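Leave the Leaves Where They Are
Opinion, by Funmilayo Ogbonna

Every December the same letter comes to our door in Sikedley. The council wants to "clean and improve" the park paths, and it asks us what we think. This year I want to answer in public, because I walk in Sallow Park almost every morning and I think the plan is wrong.

The plan has two parts. First, all leaves and twigs will be blown away from the sides of the paths. Second, the last dirt section will be covered with asphalt. 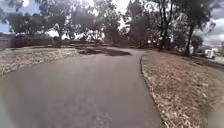 I grew up in a city where each leaf was swept before 7 in the morning, and I thought this was normal. When I moved here, 16 years ago, the dry leaves looked to me like laziness. Now I see them differently. They cover the soil in the hot months, and birds search for food in them. My neighbor Kumaresan Raju slipped once on wet leaves, and he reminds me of it often. He is right that the asphalt should be swept. But the ground beside it is another matter.

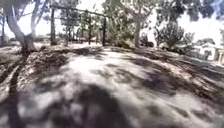 About the dirt section I feel more strongly. It is short, around 30 steps for me, and it is the only place where my feet feel something soft. People say it is ugly and old. I like the wooden posts with the beam across the top, which is not quite level, and I like the big pale tree that leans beside the path. If asphalt comes close to that wide base, I worry for the roots – and a tree like this cannot be ordered again from a catalog.

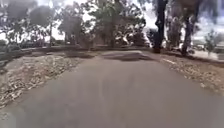 Asphalt path with leaf litter on both sides, Sallow Park.

I do not ask for no asphalt. Wheelchairs and strollers need it, and there is already plenty. I ask only that the money goes to benches, which we have asked for since my first year here. Please write this on the form before the end of the month.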